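Mixed up padlocks and keys, best way to keep them straight?

Home & Storage > Locks and Keys
Posted by prinville_pat, 6 Jul 2025
Viewed 2,188 times

Hi all. I finally emptied the junk tin in our hallway and what came out was a pile of padlocks from every shed, gym locker and suitcase we've ever had. Some are black, some are blue, and a few of them are near twins. I want to end up with one working key per lock and a spare put away somewhere sensible, because last October we had to cut a perfectly good lock off the bike shed at our old place on Cilwood Road and I'm still sore about it (so is my husband, he did the cutting!).

I've been doing this at the marble table in the dining nook, where the light is decent and a dropped key makes enough noise that I know it's gone.

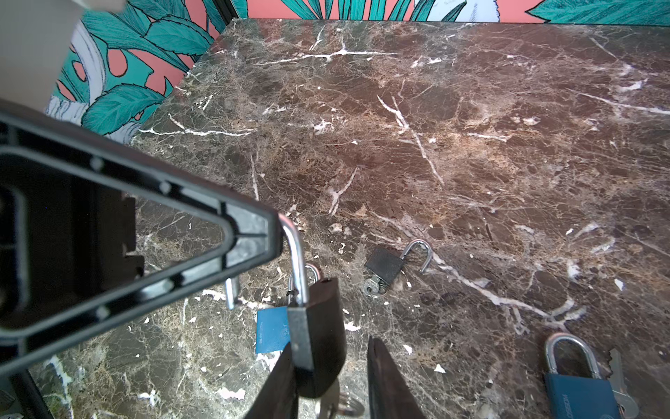 My trouble is that once I've matched a key to a lock I don't know what to do next. If I leave the key in, I'm going to lose it the first time the lock goes out the door. If I take it out, I'm right back to a tin full of mystery keys. My mother used dabs of nail polish, but hers always chipped off after one summer in her purse. Tape goes gummy. Is there a system that people really stick with for years? I'd also like to know if I should store them open or shut, and whether the stiff ones are worth saving. They're nothing fancy, I just hate buying the same thing twice.

Thanks in advance, and sorry for the ramble.

Wajid Kakakhel
Marked helpful by 63 members

I went through this when we moved my dad's hardware drawers over from the Mohmand building, and I've tried most of the systems out there. What lasted for me was numbers. I scratch a small number into the bottom of each lock with an engraving pen and put the same number on a little metal tag on the key ring. Paint comes off, tape comes off, a scratch stays put. If the lock is on something valuable, skip any number or name that a stranger could link to your house.

Do the matching with every lock open. Try a key, and if it turns, leave it sitting with that lock and move on to the next one. Don't force anything! Cheap keys bend easily, and a key that goes in but won't turn is usually just a cousin of the right one. When you're done you'll have a few locks with no key and a few keys with no lock. I give those one more try the next day with fresh eyes, and then the leftovers go in the metal recycling.

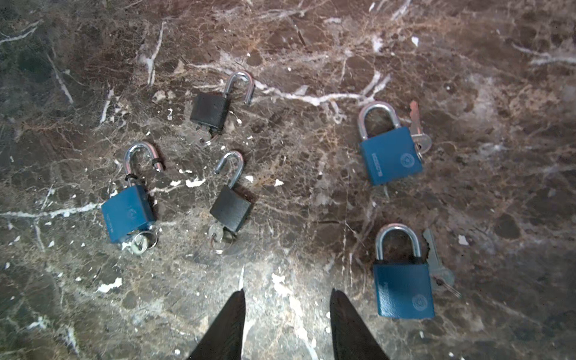 Should a padlock be stored open or closed?

Open, with the key kept on a hook somewhere else under the same number. If you ever lose that key, a lock sitting open in a drawer costs you nothing but the lock, while a closed one may be shut around something you wanted, like the zipper pulls of a suitcase.

For spares, I use the cheap envelopes that come in a box of 500, which I admit is a lifetime supply. One spare per envelope, number on the front, and the whole bunch goes in a cookie tin on the top shelf of the closet. The list saying what each number is for lives in a kitchen notebook. If somebody finds the tin they just have a bunch of keys and no idea where they go.

ilach_gardener

just get combination locks

Dottie in the Valley

I like the number idea but I'm lazier than that, so we go by place. Anything for outdoors is one color, anything for travel is another, and the gym one has a bit of string on it. It won't tell you which key fits which lock, but it narrows things down a lot when you're standing in the rain by the shed.

On the stiff ones, give them a chance before you toss them. I use a little puff of powdered graphite in the keyhole, run the key in and out a bunch of times, then wipe the key off. Put newspaper down first, that stuff is filthy and it'll get all over a nice table. Regular cooking oil is a bad idea, it gets sticky and collects dirt (ask me how I know). If the lock still catches after two or three tries, I'd let it go. I spent over 60 dollars on a locksmith visit once for a lock that had been giving me warnings for a year, and it was only guarding a lawn mower.

Also, if two of your locks look the same, try each key in both. Some sets come keyed alike and you might have more spares than you think.

prinville_pat

Thank you both! Going with the numbers, and I'll borrow the string trick for the gym lock. Ordering an engraving pen tonight. Does it work on the colored kind too, or does the finish flake?

Wajid Kakakhel

Works fine on mine. Go light on the first pass and do it on the underside where it won't get rubbed.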